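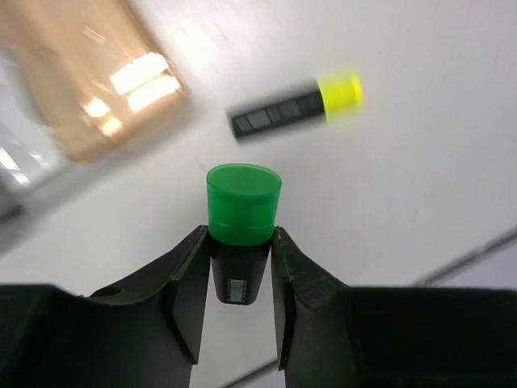
Check a celebrity's marriage date against two sources before it goes into a biography page. The first should be a public record or a direct interview; the second may be a dated news report. Copy each date into the notes exactly as printed. Mark confirmed dates with a highlighter marker and leave the others plain.

Step 1. Sort the claims
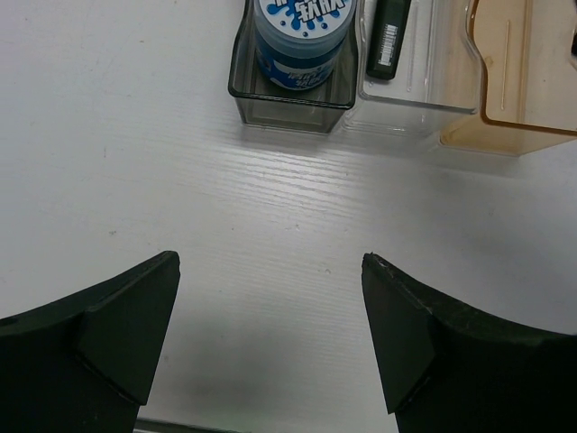 Relationship claims fall into two groups: stated by the person, or repeated by other sites. Keep the groups apart from the start. Clear plastic organizer trays in a row work well for printed clippings, one tray per claim. On the Odmont template, repeated claims go in field 34.

Step 2. Trace the earliest source
Search by both names and sort by oldest first. If every page leads back to one undated post, drop the claim.

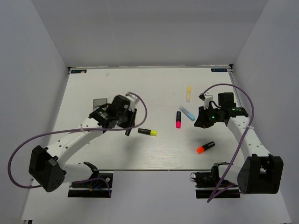
Step 3. Write the entry
Give the spouse's name, the year and the source. Leave out the names of minor children. Keep the entry under 800 characters.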